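Gekar 貸出おもちゃ部会　1月の打合せ　議事メモ
カテゴリ：部会の記録 ＞ 型はめ・パズル

場所：Partanen 2階の作業部屋。10時すぎ開始、昼前に終わる予定が結局13時まで。
議題：赤い型はめ(Joltosow)の扱い、灰色の箱、ピースの呼び名、貸出票、配送、その他。
書記は持ち回り。走り書きなので、抜けは各自で足してください。

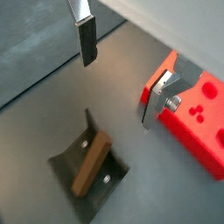
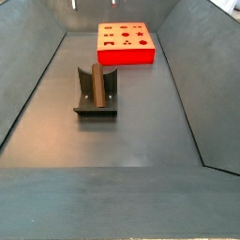
赤い型はめ、箱の奥の方に置いたところ。

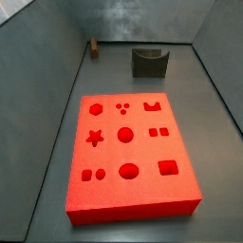 上の面。穴は三つ×三列。 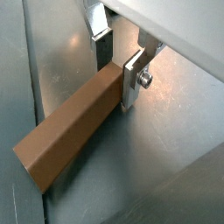

1．前回の宿題の確認

・貸出票の書き直し → まだ。印刷屋に聞くところで止まっている。今月中。
・棚の札の貼りかえ → 済み。ただし下の段だけ古い札が残っている。気づいた人がはがす。
・園からの問い合わせ窓口を一本にする件 → 電話はそのまま、メールは部会あてに転送。転送の設定がうまくいってない人がいるようなので、届いてない人は言ってください。
・冬の棚卸し → 終わり。型はめの類は貸出178件、うちアンケートが戻ってきたのが51件。去年との比較は次回。集計表の列がずれていて、今日は読み上げだけ。

2．Joltosow(赤い型はめ)について

今日いちばん時間を使ったところ。

貸出が多いわりに、戻ってきたときの点検の手順が人によってばらばら、という話から。ある人は穴を全部見る、ある人はピースの数だけ見て袋に入れる。園から「最初から削れていた」と言われても、こちらに出す前の記録がない。これはまずい。

意見いろいろ。
・出す前と戻ったあと、上から写真を一枚ずつ撮る。同じ向きで。
・向きをそろえないと比べられない。どの角を手前にするか決める必要あり。
・側面も見たほうがよい。角のつぶれは上からだと分かりにくい。
・いや、毎回側面までは無理。繁忙期は特に。
・では側面は戻ったときだけ。

決定：出すとき上の面だけ、戻ったとき上の面と手前の側面。向きは星の穴を目じるしにする。星がどこに来るかを図にして、点検台の壁に貼る。図は次回までに。

色について。赤はこのまま続ける。以前から「もう少し落ちついた色を」という声が園からあるが、反対に「遠くからでも見つけやすい」という声もある。青を試しに、という案も出たけれど予算なし。保留。
補足：照明で上の面がオレンジっぽく見えることがあり、貸出ページの写真を見た園から「届いた色がちがう」と連絡あり。ページに「光の具合で明るめに見えます」と一文入れる。

手入れ。ぬれ布巾でふく、でそろえる。アルコールは使わない。前に別の型はめで表面がざらついたことがあり、こわいので。ふいたあと穴の中に水が残りやすい → ふせて乾かす。乾かす場所が足りない。窓ぎわの棚を一段あける（今のっているのは古いカタログ、処分してよいか持ち主不明。二週間待って名のりがなければ古紙へ）。

3．穴とピースの呼び名

これももめた。もめたというか、笑った時間のほうが長い。

部内で呼び名がちがうせいで、欠品の連絡が通じないことがあった。「花が無い」と言われて探したら、言った本人は歯車のことを言っていた。同じものだった。ほかにも「橋」「かまぼこ」「アーチ」が同じピースだったり、「だんご」と「三つ丸」が同じだったり。

案：
・丸、だ円、星はそのまま。迷う人なし。
・六角は「ろっかく」。「はちの巣」という人もいたが却下。
・三つの小さい丸 → 「三つ丸」。「だんご」は串にささってないのでは、という意見。却下。
・橋の形 → 「はし」だと箸と紛れる。「アーチ」に。
・花／歯車 → 園では「お花」が圧倒的に多い由。「花」に統一。
・冠みたいなもの → 「かんむり」。「ゆりかご」派が一人最後まで残った。
・四角の組になったやつ → まだ決まらず。「ふたごの四角」が有力。

型によって穴の組み合わせが同じとはかぎらないので、一覧表は型ごとに作る。一枚に全部のせようとするから混乱する。表には必ず小さい絵をつける。文字だけだと結局また「だんご」になる。

子どもに渡すカードには呼び名をのせない。園で好きに呼んでもらう。部内の表だけ。

あと、点検のとき指で穴をなぞると見落としが減る、という話。目だけだと小さい穴のごみに気づかない。これは手順に入れる。

4．灰色の箱

型はめを中に置いて遊べる、ふちの立った箱。ピースが床に散らばらないので園では好評。ただ、こちらの保管では場所を取る。

・重ねられるかどうか → 今のものは壁が斜めなのである程度は入れ子になるが、中に物を入れたままでは無理。
・色は灰のままでよい。赤が目立つ。床も壁も同じような色だと小さい子が奥行きをつかみにくいのでは、という指摘あり。言われてみればそうかも。園に聞いてみる。聞き方はアンケートの自由欄で。
・すみの掃除。底と壁の境目に砂がたまる。園庭で使ったあとに特に。細い刷毛を買う、了承。2本あれば足りる。
・箱のふちに手を置いて体重をかける子がいる、という報告。転んだ話は来ていない。使い方の紙に「ふちによりかからない」を足す。

置き方について。型はめを箱の奥に寄せて置く園と、真ん中に置く園がある。奥に寄せると手前が広くてピースを並べやすい。真ん中だと何人かで囲める。どちらでもよいが、貸出票の見本は奥に寄せた置き方にしておく。いま載っている見本は真ん中で、しかも斜め。さしかえ。

滑り止めを敷くかどうか。敷いたほうがずれない。でも洗うものが増える。洗う当番から強い反対。→ 敷かない。ずれて困るという声が園から来たら、そのとき考える。

5．茶色の角パイプ

型はめとは別枠で管理するか、同じ袋に入れるか。

同じ袋に入れると、他のピースとこすれて傷がつく。長さがあるので袋の口がしまらないこともある。別にすると、今度は片方だけ送り忘れる。実際に先月あった。

・細長い布袋を作って、型はめの袋にひもでくくる案。→ わりと賛成多い。
・箱の中に一緒に寝かせて送る案。→ 輸送中に動いて型はめの面に当たるのが心配。
・そもそも貸出の組に入れず、希望した園にだけ出す案。→ 希望の取り方が面倒。

決定：布袋の案で一度やってみる。布はあまりがある。縫うのは手のあいた人、今月は自分（書記）がやります。サイズの測りまちがいが前にあったので、現物をあててから裁つこと。

置き場所は棚の一番上でなく腰の高さ。立てかけない。倒れるので。
「角パイプ」という呼び名も、貸出票では「茶色の四角い棒」のほうが伝わるのでは、という意見。園の先生に通じる方で。部内は角パイプでよし。

6．配送（Sonda）

毎月の便を隔週にできないか、という打診。Sondaからの返事は「冬のあいだは難しい、春なら相談にのる」。春まで今のまま。

・集荷の時刻が早まり、朝7時台に来ることがある。Partanenの表が開いてない。前日の夕方に裏口の中まで出しておく。裏口のかぎは事務所の引き出し、使ったら必ず戻す（先週なかった。誰かのエプロンのポケットから出てきた）。
・箱の外の貼り紙、「上に物をのせないで」の字が小さい。大きくする。
・戻りの便で中身がかたよっている件。緩衝の紙を多めに入れて、園にも同じように詰めてもらう。詰め方の図を同封。図はまた手描きで、と言われたが、前回の図は上下が分からないと不評だったので、矢印を太くする。
・雪の日の遅れ。園への連絡はこちらからする。配送まかせにしない。

7．アンケートから

戻ってきた分をざっと読み上げ。くわしくは次回の集計で。気になったもの。

「星が一番人気で、取り合いになります」
「まるは入るのに、だえんで止まる子が多いです。向きを変えることに気づくまで見守っています」
「説明の紙の字が多い」
「片付けの歌を作りました」→ 歌詞を送ってほしい、という声が部会で出た。お願いしてみる。
「返すときにピースがそろっているか不安。チェック表がほしい」→ 三番の一覧表がそのまま使えるのでは。園用に呼び名をぬいたものを作る。絵だけの表。
「もう少し長く借りたい」→ 待っている園があるので今は無理。ただし夏は空きが出る。夏だけ延長可、を検討。
「大人もはまります」

説明の紙の字が多い件、表はほぼ絵にして、注意書きは裏へ。前にも同じ話が出ていて、そのときは注意書きを減らすことになったはずが、逆にふえている。今回こそ減らす。消すものの候補を各自で印つけてくること。

年齢の目安を書くかどうか。書くと「うちの子はまだできない」と気にする保護者がいる、との意見。書かないと園が選びにくい。→ ページには書く、同封の紙には書かない。

8．その他

・部屋の暖房、点検台のところだけ寒い。足元用を一台、倉庫から出す。コンセントが遠い。延長コードをはわせるならテープでとめる。
・色えんぴつの貸出は今年度で終わり。
・見学の申しこみ一件。近くの園の先生方。作業の日にあわせて来てもらう。お茶菓子はなしで、とのこと。
・点検台の上に私物を置かない。マグカップ、めがね、そして今朝はみかん。
・新しい型はめを増やすかどうかは四月以降。まず今あるものの手入れをちゃんとする、で全員一致。
・棚の番号札が途中で飛んでいるのは、前に一段ぬいたため。そのままにする。振り直すと台帳も直すことになり、その時間がない。

宿題（次回まで）
・向きの図（星を目じるし）
・型ごとの一覧表、部内用と園用
・布袋の試作
・ページの見本さしかえ、色の一文を追加
・刷毛の購入
・貸出票、印刷屋に確認
・注意書きに印をつけてくる（全員）
・アンケート集計、列のずれを直してから

次回は二月、同じ部屋、10時。今回のびたので議題は少なめに。布袋の試作ができていれば持ってきます。

（追記）「ふたごの四角」の件、閉会後に廊下で「ふたご」だけでよいのではという話に。次回の最初に決めます。
（追記その2）刷毛は文具屋でなく画材屋の方が安いそうです。

タグ：型はめ／貸出／点検のしかた／箱の手入れ／アンケート

コメント

・欠席すみませんでした。窓ぎわの古いカタログ、私のかもしれません。表紙が緑のなら捨ててください。

・「ゆりかご」に一票いれておいてください。来月も言います。

・園で借りている者です。絵だけのチェック表、とても助かります！うちでは子どもたちが片付けのときに自分で見比べたがるので、できれば少し大きめの紙でお願いしたいです（机に置いて、ピースを上に並べられるくらい）。

・裏口のかぎ、また無いです。

・↑ありました。冷蔵庫の上。

・布袋のひも、ほどけにくい平ひもが家に余ってるので持っていきます。色はばらばら。

最近の記録
・12月の打合せ　議事メモ
・棚卸しの手順（改訂）
・貸出おもちゃの洗いかた　布もの編
・Partanen 作業部屋の使い方
・Joltosow 貸出のご案内（園向け）
・Sonda 便の集荷時刻が変わりました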